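Glória Lobo on the bread her street still asks for

When I reach Glória Lobo she has already been up since before four, a habit she kept after selling the bakery in Skutcombe, and she has a loaf in the oven and no intention of hurrying either of us. "You'll have to forgive me if I get up," she says. "I can smell when it's ready, but I like to go and look as well."

She ran the shop for 13 years, and before that she worked the night shift for Horácio Guerreiro, who taught her to make the dark rye that people came over from Doolan to buy. He was strict about it, she remembers, and very fond of talking while the dough rested. "He'd tell me the same story about his uncle's mule, and I'd laugh every time, and I think by the end I really did find it funny."

The rye was never easy. It wants a sour starter, a long wait and a cool room, and in June, with the back door propped open and the flour sacks warming up, she lost whole batches. Her first summer she threw out 44 loaves in one morning and sat down on the step and cried. Horácio brought her coffee and told her to start again with colder water.
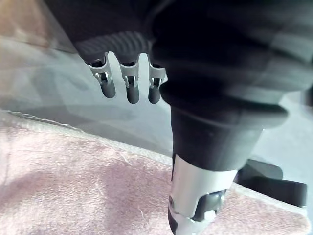
Frauke Grube remembers those summers differently, and wrote to me to say that the rye was at its best in the heat, a bit flat maybe, but with a sourness you could taste all the way home.

Glória laughs for a good while when I read this out to her. "Frauke would eat it flat, burned, anything! She used to buy two and have one half gone before she reached the corner."

She doesn't miss the accounts or the early deliveries, but she does miss the talk at the counter, and so she still bakes for a few of the neighbors (Adelino Cordeiro gets his with caraway, and always has). Has she written the recipe down? She has, on the back of a calendar page, and she is still changing the amount of salt.

"Come by when it's cooled," she says. "You can't cut rye warm, it just gums up the knife."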